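Print this article
E-mail this article
Last updated in November

The Box Comes Back

At 4 in the afternoon the carts start coming in from the floor at Clalton, a mail-order house that sells lamps, bowls and kitchen clocks. Pascual Rivadeneira runs the packing room. He has 188 orders to get out before the last truck, and most of them will leave in a box that has been used before.

Clalton stopped buying new cartons for its smaller orders two years ago. Stores in town save theirs, and a driver picks them up flat. Rivadeneira sorts them by size and throws out any with a wet spot or a torn corner. A soft top edge doesn't bother him. The bottom seam does, so it gets two strips of tape, one along the join and one across it.

Bubble wrap gets used again too. It goes in last, over the goods, and is pressed down by hand until it sits just under the fold line. If the flaps won't close flat, some of it comes out. If the hand sinks — and new packers often miss this — more goes in. 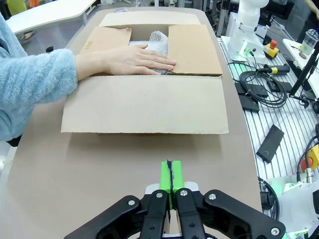
How full should a box be before it is taped?

Full enough that nothing moves when it is tipped on its side, with the flaps still lying level. A bulging lid splits its tape when other boxes are stacked on it.

Rivadeneira learned the work at Escobar, a glass dealer, where every carton over 35 pounds had to be packed by two people. He kept that rule. He also kept the habit of closing the short flaps first and running a palm over them before the long ones come down.

Old labels are the slow part. A blank sheet pasted over them works, but a marker doesn't, and one parcel for a customer in the next county went back to a shoe store. It took 60 days to turn up.

The room goes through a lot of tape. Rivadeneira buys the paper kind, wets it with a sponge and leaves each box alone for a minute before it goes on the cart.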